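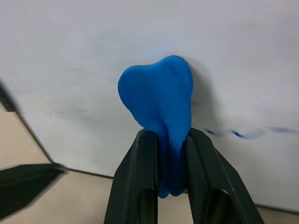 Rough models felt like a waste of the first month, one comment on the course form said, when everybody already knew what they wanted to build and the shop was standing open. The comment comes up most years in some form, and it is a fair one to start with. A rough model does cost time. These notes are about when the time is worth spending and what to do with the model once you have it.

Introduction to Product Design
Unit 2 handout: Rough models and early testing

Read before the January session. The assignment is at the end.

1. What a rough model is

A rough model is anything made quickly to answer one question about a product. It can be a lump of clay, a folded box, a paper screen, or two chairs pushed together to stand in for a car seat. It has no duty to look like the finished thing. If the question is whether a handle fits a small hand, the model needs the right thickness and very little else. Color and finish can wait.

Most weak models in this course are weak for the same reason: the question was never written down. The maker worked for a whole evening, brought in something handsome, and then couldn't say what the group was supposed to learn from it. Write the question on a card before you pick up any material. Keep the card with the model.

Good questions are narrow.

Can a person open the lid with one hand?
Which side do people pick it up from?
Do users find the second button without being told?

Poor questions are broad. "Do people like it?" will get you a polite yes.

2. The three levels we use

Form models show size and shape. Foam, clay, and cardboard are all fine. Make more than one. A set of small, medium, and large teaches more than a single careful version, and people find it easier to compare than to judge.

Working models show how one part moves or behaves. They may be ugly and much larger than the final product. A hinge can be tested at double size in cardboard. Tape is allowed.

Looks-like models show the finished appearance and usually do nothing. They belong late in the project. Students tend to make them early, and once a group has spent its budget on one it becomes hard to throw the idea out. We will not accept looks-like models before Unit 5.

3. Case: the Kallo pitcher

Kallo is a kitchen goods firm that wanted a water pitcher for people with weak grip. The outside studio, Savolar, was given a fixed budget of $600 for the model stage. It spent $80 of that on the first round, which produced 10 handle shapes and no pitcher at all. Each handle was fixed to the same plain jug filled to the same line.

The test was simple. People lifted the jug, poured into a glass, and set it down. The studio had expected trouble at the lift. Most complaints were about setting the jug down, when the knuckles met the counter before the base did. None of the drawings had shown this, because they all showed the pitcher in the air or being poured.

The second round kept two of the handles and raised them. The lid, which had filled several pages of the original proposal, was left alone until the handle was settled.

Points to note for discussion:

The jug was the same each time. Only the handle changed.
The test included the whole action, from counter to counter.
The leftover money paid for a third round that nobody had planned.

4. Drawing during a test

Keep something to draw on within reach of the person testing. Many people can't say where a thing hurts or sticks but will mark it at once if you give them a pen. The drawing may be a few loops. Leave it as it is and write your note beside it, on a separate sheet if there is no space. 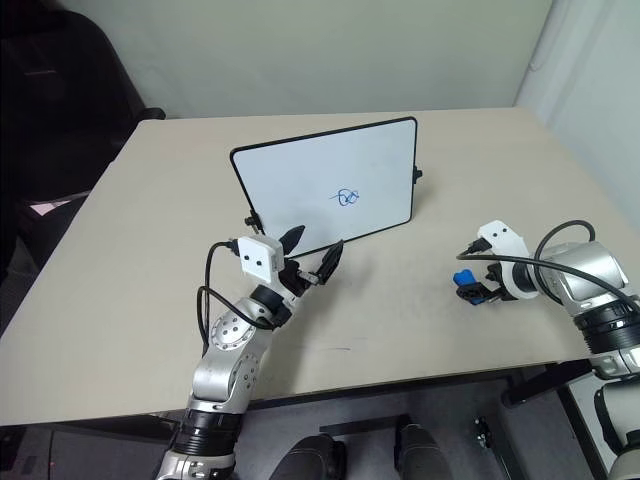 Do not redraw the person's sketch neatly while they watch. They will take it as a correction and stop drawing. Copy it later, with the date and the number of the model it belongs to.

When you write up, keep three things apart: what the person did, what the person said, and what you think it means. Use separate columns. The last column should be the shortest.

5. When to stop

Stop a round when two sessions in a row tell you nothing new. Stop also when the model can no longer answer the question you are now asking. A cardboard hinge will not tell you about wear. The Bevan door closer, which we look at in Unit 4, went through several good paper rounds and then sat still for a season while the team kept testing paper. The remaining question was about noise.

6. Assignment

Choose a product you use at least once a day. Write one narrow question about it. Make three form models that differ in one respect only. Test them with two people outside the course.

Hand in the question card, the models, the original sketches, and one page of notes in columns. Cleaned-up copies of sketches may be added behind the originals.

Cardboard and tape are in the Alside room. Bring your own knife. Models left on the tables after 6 p.m. go in the recycling.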